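Search recipes and tips...

How to Hold, Hone and Wash a Chef's Knife (and Love Chopping Again)

Posted in: Kitchen Basics, Knives & Boards

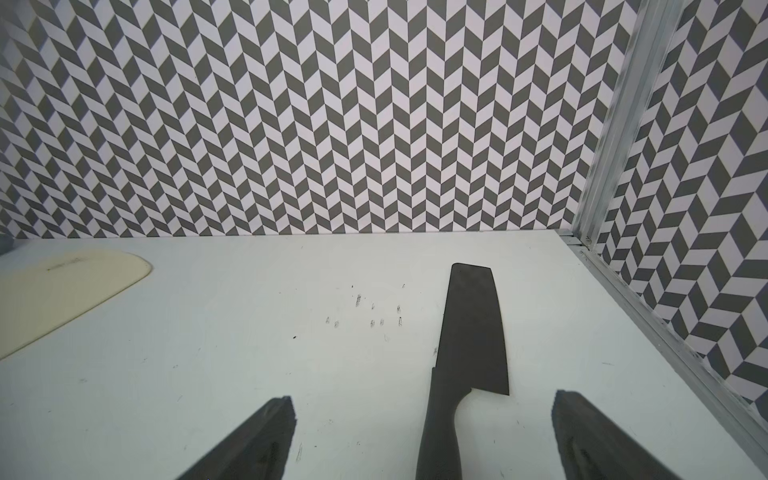

I learned to cook with a tiny serrated steak knife, and I kept using it for years because big blades scared me. Then my friend Roxana handed me a proper chef's knife and a bag of carrots, and I was hooked before the bag was empty! If yours still lives at the back of a drawer, get it out. Lay it flat on a clear surface with good light before you do anything else. A plain black knife on a white tabletop is as easy to spot as it gets, and that matters more than you'd think once onion skins start piling up. Then look it over from tip to handle, and wipe off any dust.

What you'll need
A chef's knife
A cutting board that's bigger than you think you need
A damp dish towel
A honing rod
Carrots or celery for practice

Step 1. Anchor the board
Wring out the towel, spread it flat and set the board on top. Push on it with both hands. If it slides at all, fold the towel differently and try again. A drifting board is the scariest thing in the kitchen, so please don't skip this one.

Step 2. Get the pinch grip
Pinch the blade between your thumb and the side of your index finger, right where it meets the handle. Wrap the other three fingers around the handle. It'll feel odd for a day or two (it did for me), and then the old way will feel odd. Keep your wrist loose.

Step 3. Make a claw
Curl the fingertips of your other hand under and tuck your thumb behind them. The flat of the blade rests lightly against your knuckles, and your knuckles decide how thick the slice is. Go slowly! Speed shows up by itself.

Step 4. Rock and slice
Start with the tip down and the heel up. Push forward and down in one smooth move, then lift the heel and draw back. I did 100 slices of celery in one sitting and we had soup all week. Uneven slices are fine, soup doesn't care.

Step 5. Hone
Stand the rod upright with its tip on the towel. Hold the blade at a shallow angle, a bit under 20 degrees, and sweep it down from heel to tip. Five or six light strokes per side is plenty. Wipe the blade afterward. Honing straightens the edge but won't bring back a truly dull one, so plan on a real sharpening now and then.

Step 6. Wash and dry by hand
Warm water, a little soap, sponge moving away from the edge. Never leave it in a sink full of suds where somebody could reach in and grab it. Dry it right away and put it in a block, on a magnetic strip or in a blade cover.

Next up: onions, with Roxana's trick for the root end.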